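How to Repaint an Old Chest of Drawers in Bright Colors

This is the method I use for small wooden chests and bedside cabinets, the kind you find at yard sales with scratched tops and one missing knob. It works for pieces that were varnished, stained or already painted.

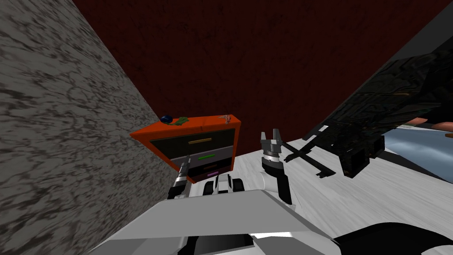
Plan on spreading the work over a long weekend, plus a week or so at the end when you leave the piece alone. The painting itself goes quickly. Most of the time goes into cleaning, sanding and waiting.

What you need

A screwdriver that fits the handle screws
Wood filler and a putty knife
Dish soap, a bucket and two rags
Sandpaper in 120, 180 and 220 grit
A bonding primer
Water-based enamel for the frame, one quart
Sample pots or half pints for the drawer fronts and handles
A 2 inch angled brush and a small foam roller
Painter's tape
A block of candle wax or paraffin

A quart of enamel covers a small chest with two coats and leaves enough for touch-ups. I have used the satin enamel from Kusteno for the last three pieces because the store near me carries it, but any enamel sold for trim and cabinets will do the job. Wall paint will not. It stays soft and the drawers stick to it.

Choosing the colors

Pick the frame color first. It covers the most area, so it decides how the piece sits in the room. If your walls are a strong color, hold a painted card against the wall in the morning and again in the evening before you buy the full can. My own hallway in Vorkville gets almost no direct sun, and a yellow I liked in the store looked green there.

For the drawer fronts you have two easy options. One is to keep them all the same and put the variety in the handles. The other is to paint each front its own color and keep the handles plain. Doing both can look good too, but make a sketch first. I fill in a photocopied outline of the chest with colored pencils, which takes ten minutes and has saved me from at least one bad purple.

Dark fronts show dust and fingerprints. Pale ones show scuffs near the floor. In a child's room I put the darker colors at the bottom.

Step 1. Take it apart

Pull out all the drawers and number them on the back with a pencil, top to bottom. Old drawers often fit only the slot they came from. Remove the handles and put the screws in a jar or an envelope. If a handle is held by a bolt that spins, grip the head from inside the drawer with pliers while you turn the nut.

Check the runners now. If one is loose, glue it and clamp it overnight. It is much harder to do this after the paint is on.

Step 2. Clean

Wash everything with warm water and a little dish soap, then wipe with clean water. Go over the edges of the drawers twice, where hands have been pulling at them for years. Furniture polish with silicone in it is the main cause of paint that crawls into little craters, and soap does not always take it off. If water beads up on the surface after washing, wipe it down with denatured alcohol in a room with the windows open, well away from any flame, and let it dry fully.

Step 3. Fill and sand

Fill scratches, chips and old handle holes you do not plan to use. Overfill slightly, since filler shrinks. When it is hard, sand it flat with 120 grit.

Then sand the whole piece with 180. You are only dulling the old finish so the primer can grip. Stop when the shine is gone. Go with the grain on bare or stained wood, and go lightly on edges, where it is easy to cut through. Vacuum the dust and wipe with a damp rag.

If the piece could be from before 1978, test the old paint for lead before you sand anything. If the test comes up positive, do not dry sand it. Read up on lead-safe methods first or hand the job to someone certified to do it.

Step 4. Prime

Put on one thin coat of bonding primer. Use the brush for corners and the inside edges of the frame, and the roller for the flat parts. Prime the drawer fronts and their edges, but leave the sides bare. Paint on drawer sides adds thickness and makes them bind.

If yellow or brown patches come through the primer, that is tannin or old stain bleeding up. A second coat of the same primer will not usually stop it. Spot those areas with a shellac-based primer and carry on.

Ask the store to tint the primer gray if you are using a deep red or a strong blue. For orange or yellow, leave it white.

Step 5. Paint the frame

Stir the enamel well and pour some into a tray. Work on one side at a time. Brush the edges, roll the middle, then run the brush over it very lightly in one direction. Do not go back over it once it starts to set - the brush will drag and leave ridges you will have to sand out.

Wait the full time on the can between coats. Sand lightly with 220 after the first coat, wipe off the dust and put on the second. Bright oranges and yellows cover poorly and often need a third. Kenta Kinoshita, who taught the evening furniture class I took, had us do three thin coats on everything regardless of color, and I have never seen one of those finishes chip.

Step 6. Paint the drawer fronts

Lay the drawers on their backs so the fronts face up. Paint settles flatter that way and does not run. Tape the edge where the front meets the side if you want a clean line, and pull the tape while the last coat is still a little soft. Pull it back on itself at a low angle.

If the fronts sit recessed inside the frame, keep paint off the thin edges as much as you can. Two coats of primer and three of enamel can close a narrow gap completely.

Step 7. Paint the handles

Wooden handles get the same treatment as the fronts. Metal ones need a scuff with 220 and a metal primer. To hold knobs while you paint them, push their screws through a piece of cardboard and tighten the knobs on from the other side. Bar handles can hang from a wire looped through the screw holes.

Handles take more wear than any other part, so give them an extra coat. If you are buying new ones, measure the distance between the centers of the two screw holes before you go. I get mine from Morikawa, a salvage shop with bins of odd ones, and I still bring the old handle along to compare.

Step 8. Wait, then put it back together

Enamel is dry to the touch in a few hours, but it takes much longer to harden. Leave the drawers out overnight at the very least, and two days is better. In a humid June I gave one chest five days and the drawers still felt tacky.

Rub candle wax along the runners and the bottom edges of the drawer sides. Screw the handles on by hand, snug but not tight, and slide each drawer into its numbered slot.

Keep lamps, plants and anything heavy off the top for a week. Small, light things are fine after three days if you put felt under them. Wait a full month before you wash the surface with anything stronger than a damp cloth.

Common problems

Drawer sticks after painting: Find the rubbed spot, sand it back with 180 and wax it.

Paint peels in sheets: The surface was greasy or too glossy. Sand back to a sound layer, clean with alcohol and prime again.

Brush marks: Let it harden for several days, sand with 220 and put on one more thin coat. Adding a little of the conditioner made for your brand of paint helps in hot weather.

Small bumps: Usually dust. Sand lightly and recoat. Sweep the floor the night before so it has time to settle.

Handle sits crooked: Fill both holes with glued matchsticks, let them dry, trim flush and drill again with a card template.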